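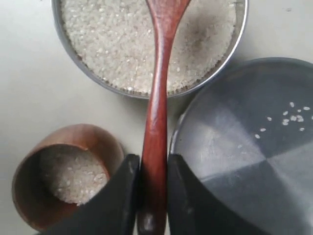 Steel bowl of uncooked white rice with a wooden spoon.

Section 2: Setting up the Bistel die-cutting machine

1. Place the machine on a flat surface with 20 inches of clear space front and back.
2. Fold down both side trays until they click.
3. Lay the base plate on the front tray.
4. Set the die on your cardstock, cutting edge down, and cover it with the clear plate.
5. Turn the handle slowly until the stack comes out the other side.

Note: The clear plate will show cut marks after the first few cards. Flip it over every so often so it wears evenly.

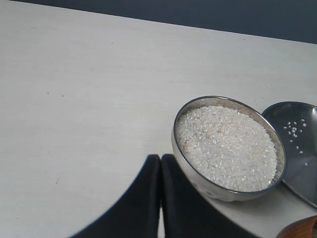 Can I cut felt with the thin dies?
Use the thick steel-rule dies for felt. Thin dies are made for paper and cardstock up to 200 lb.

Caution: Do not force the handle. If it sticks, turn it back, take out one shim and try again.

6. Lift out the die and poke any scraps free with the pick. 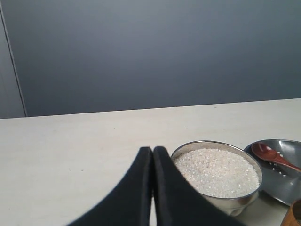 Store the dies on the magnetic sheet with the cutting edge up. Wipe the rollers with a dry cloth before you fold the trays.

Guide by Marjorie Bunting, Skimberg Paper Crafts | Contact | Back to top
20 shares | 2 comments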